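Horkberg Robotics Club - progress report to the Esar small grants fund
Covers the period to the end of June
Prepared by Rosângela Sampaio, club lead

1. Attendance
We have 21 students on the register, against 17 at the time of our last report. Sessions still run after school until 5.30 pm. Three of the older students now lead their own groups.

2. Work done
The main task this term has been cable handling. Students chose it because the Isent challenge has a round on picking up chargers and leads, and our arm did badly on soft items last year. Each group drives the arm by hand first, saves the run, and then uses the saved runs to train the controller.

We have been working on kitchen-type worktops as well as the plain test board. A patterned surface makes it harder for the controller to find thin black cord, and the groups wanted to deal with that early.

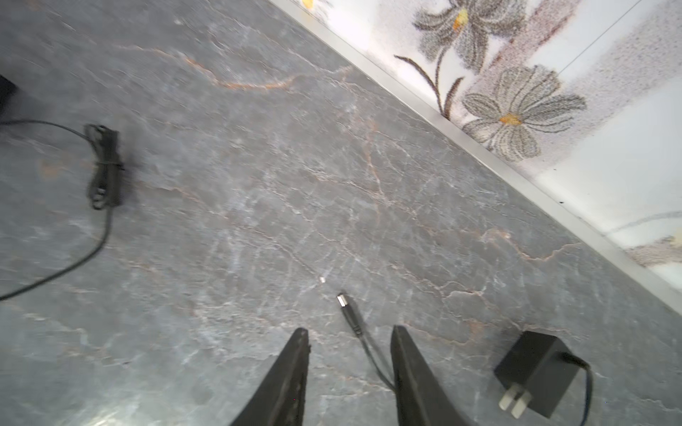 So far we have 36 saved runs that the students are happy to use. Others were thrown out, mostly for poor lighting or a driver changing their mind halfway. The controller can line up on a plug in most tries but still closes too soon on round connectors. Group 2 is looking at this and has asked for softer fingertip covers.

3. Spending
The wrist camera mount and spare servo have been paid for. The laptop is on order - the first supplier let us down and we had to go elsewhere, at the same price. Travel money has not been touched.

4. Problems
We lost two sessions to exams. The room booking also clashed with drama rehearsals, and this has been sorted out for next term.

5. Next steps
Train again with the new runs, fit the fingertip covers and enter the Isent heat. We would like to move the unspent travel money to next term and ask for your agreement to this. Receipts are attached.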